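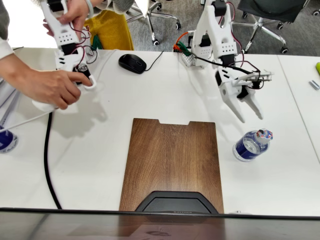
Last changed: 6:40 p.m. (a wrong figure in the fourth paragraph was corrected)

Robot arms still slow at clearing a table, Komport test shows

A small engineering office in Căpraru has published the first results of its test with low-cost robot arms, and the answer to the question many people ask is: not yet. The machines can do some simple chores on a table, but they are slow, and they need a person near them.

The office, called Komport, started the test in May. It wanted to know if a pair of arms with 3D-printed parts can do small jobs which people do every day at home or in a shop. The list of jobs is modest. The arms must pick up a bottle which lies on its side and stand it up, move a wooden board, put a computer mouse back in its place, and bring small things to one side of the table.

The arms are not programmed step by step. A person takes an arm by hand and leads it through the movement, and later the software tries to repeat what it was shown. For the bottle job, the team recorded 200 such demonstrations. After this, the arm stood the bottle up correctly in 30 tries out of 90.

"For us it is a good number, for a shop it is a bad number," said Elīna Venckus, who leads the test. "If a worker drops two bottles from three, you will not keep this worker."

According to the report, clear plastic is the biggest difficulty. The camera software finds the label and the cap well enough, but it often makes a mistake about where the side of the bottle is, and the jaws close too early or push the bottle away. A bottle that rolls is almost always lost. The mouse gave a different problem, because the arm several times took the cord together with it and pulled everything along.

Best results came with the board. It is flat, it does not roll, and it has a small notch in one edge. The team did not give a separate success rate for it, and says only that it will be in the next report.

The Skitska grocery chain, which has shops in Căpraru and Huratis, followed the work from the beginning. It would like to have a machine that puts fallen goods upright on the shelves after closing time. Aurel Ghiță, who is responsible for equipment at Skitska, said the company will not buy anything this year.

"I came with hope, I must say it," he told us. "But one of my night people does a whole shelf before this arm does one bottle. We will look again when they have 1,000 tries and not 90."

He added that he is interested also in the question of safety. In the present test nobody works next to the arms when they move by themselves, and in a shop this would be difficult to arrange.

Margareta Onu, who teaches home care courses in Huratis and was invited to watch, was more patient. She said that for some of her clients the speed is not important. An older person who cannot bend or reach could wait several minutes for a bottle of water, if it comes every time. "Every time" is the part which is missing now, she said.

Komport plans to record more demonstrations for the same jobs before adding new ones. Folding towels was on the first list, but it was taken off. Venckus said cloth is "a separate story" and did not want to promise a date.

Reporting by Lăcrămioara Bogdan

Print this article | E-mail this article
Shared 30 times | 4 comments

COMMENTS

tudor_radu
We had an arm at the bottling plant that cost more than my house and it also did not like clear plastic. So I am not surprised.

Marta K.
My kitchen table has 20 things on it at any moment. Call me when it can do that one.

huratis_reader
The article does not say how long one bottle takes. Does somebody know?

tudor_radu
@huratis_reader I looked in the report, there is no time given for it. Only the tries.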